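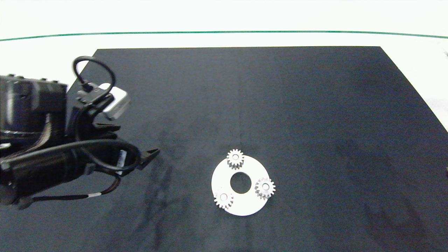 The black mat on its white table, in the workroom of Stela Vlad.

A plate, some pins, some gears

Text: Bianca Marinescu
July 29, 2025

Before we sit down, Stela Vlad asks me to take off my bracelet. She does not like metal things near the mat. "It is soft and it catches everything," she says. "A bracelet pulls it, then the plate moves, then I must begin again." I put the bracelet in my bag and she thanks me two times.

Her workroom is in Buckley, on the upper floor of a former print shop. She shares the building with a bookbinder and a repair place for accordions, and during our conversation we hear both. She has worked here for two years, the most of this time on one object with the name Zitetti. It is a gear set for the hands of people who are learning: a flat white ring with a hole in the center, pins that stand up from the ring, and small gears that go on the pins. When the gears are in the right place they touch each other, and when you turn one, the others go too.

I ask who it is for. She thinks about it a long time.

"In the beginning I said it is for children from nine years. Then a teacher at a technical school wrote me that her students are seventeen and they could not leave it alone. Now I write on the box only that it is for a table. You need a table. The age I leave to the people."

Vlad studied clock repair and later taught it in evening classes. The idea came from there. Her students opened an old alarm clock in the first lesson and lost half of the parts before the break. They did not understand what they had lost. She wanted something with very few parts, where each part has a clear place, and where it is not a catastrophe if one of them falls under the radiator.

"A clock is too much for a first evening," she says. "You look inside and you feel stupid. I felt stupid also, when I was a student, but I was too proud to say it."

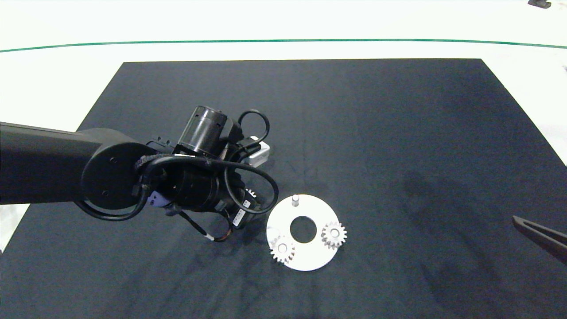 Why the plate has a hole

The ring looks a little like a big washer, and she tells me that visitors often take it for one. The first plates had no hole. They were full discs, and when they lay flat on the table it was difficult to pick them up again, because the fingers found no edge. People slid the disc to the end of the table and let it fall in the other hand, with gears and everything. With the hole, you can put one finger in the middle and hold the plate still while you work with the other hand.

"I wish I could say that I calculated this," Vlad says. "My nephew drew the hole. He was bored and he drew it on my drawing with a coin. I was angry for one day."

The pins were more trouble. If a pin is too thick, the gear must be pushed, and then the person pushes too strongly and everything jumps. If it is too thin, the gear hangs a little to the side and the teeth do not meet well. She has a notebook only for pins. She lets me read some pages, and on one of them is written, with big letters, "NO MORE PINS TODAY."

The tops of the pins she makes slightly rounded, so that the gear finds its way down. A flat top looks more beautiful in a photograph, she admits, and the firm Pludach, which packs and sends the sets for her, asked for the flat ones. She refused. They spoke about it in three meetings and in the end Pludach gave up.

Does she sell many? "In October we sent 100 boxes. For me it is a lot. For Pludach it is one shelf." The price was also a discussion. She wanted that a school can buy it without to ask anybody for permission, but she does not want to make it from the cheapest material. The compromise is written on the order page and she is not happy with it, so we do not speak about it more.

Before Zitetti there was another set, called Sukitus, with many more pieces. I found one copy at a flea market and I have brought it with me. Vlad laughs when she sees the box and then she becomes a bit sad. "It had 249 parts. I was very proud of this number. I put it on the cover! And then mothers wrote to me, and they wrote about the vacuum cleaner."

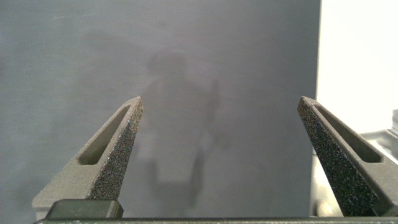
The black mat

We talk a long time about the mat, more than I had planned. Vlad works on a white table and for the first year she put the white plate directly on it. In the evening she could not see where the plate ended and where the table began. She bought a green cloth, which was too shiny, and then a piece of cork, which made crumbs. At last she bought the black material, a big piece, because the seller did not want to cut it.

"With black I see the shadow of nothing and I see the plate very well," she explains, and then she corrects herself: "I see the shadow on the plate. On the mat I don't see it. So my eye goes to the right place."

She has put the same advice in the booklet that comes with the set. Use a dark cloth under a white plate. Not a patterned one. A school in the next town wrote that they use old theater curtain, and she has the letter on the wall.

The mat also has a practical reason. A small gear that falls on a hard table rolls away like a coin. On something softer it falls and mostly stays. Vlad shows me this by dropping a gear from the height of her chin. It stays. She drops a second one and this one goes to the floor after all, and we spend some minutes with the lamp on our knees, looking for it.

I ask if she cleans the mat. She says that she uses a clothes roller in the morning, and never water. There are marks that do not go away anymore, and she has stopped to fight with them.

How does one begin with the set, if one has never seen it? She does not like to give an order of work, but I insist. Plate in the middle, she says. Gears to the side, flat, not in a pile. Look at the pins before you touch any gear.

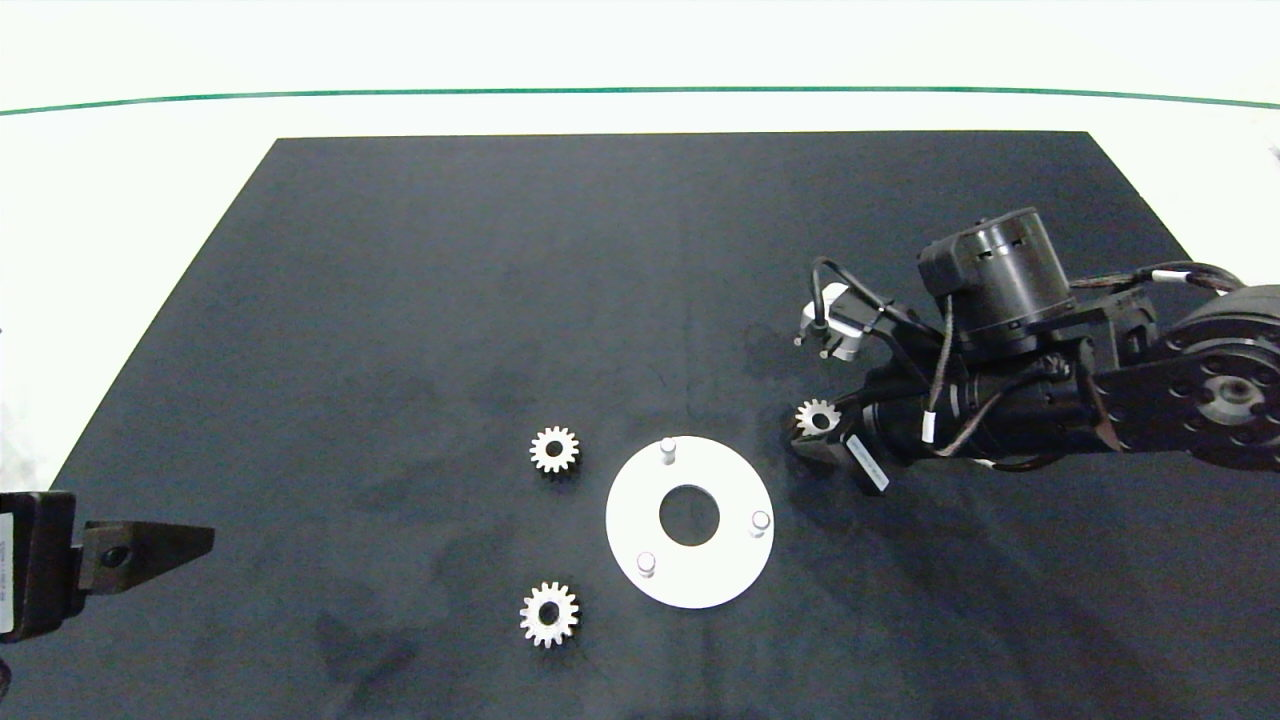

"And then you take the gear that is nearest to you. Beginners always want to choose the correct one. All of them are correct! It is the same gear. But they take one, they look at it, they put it back, they take the other. I had a grown man in my evening class, an accountant, who needed ten minutes to choose between two gears of the same size."

She prefers that people lay the gears with some space between them. If they touch on the table, the teeth hook together, and you lift one and the other comes with it for a short way and drops. It is a small thing, but in the class she saw that after the second or third drop people become nervous and begin to hold the gears too hard.

I try it myself. The first gear goes on its pin easily. The second gear sits on top of the teeth of the first and does not want to go down. I look at Vlad for help and she looks out of the window, very politely. After some time I turn the first gear by a little, less than one tooth, and the second one sinks into its place.

"So," she says. "Now you can do a clock. No, you can't. But you know where the problem is in a clock."

She is preparing a new plate at the moment, with the pins in another distance, for larger gears. It does not have a name. Pludach would like to call it Zitetti 2 and she thinks this sounds like a film. She wants to try it first with her Monday-evening people, she says, then she remembers that the course has moved and she must look for the new day in her calendar, which is under the Sukitus box.

The bookbinder knocks on the door because he needs the good scissors. Vlad gives them to him and asks me if I want more tea, and if I could leave the Sukitus set with her, as she has no copy of it anymore. I leave it. Two parts are missing, I tell her, maybe more.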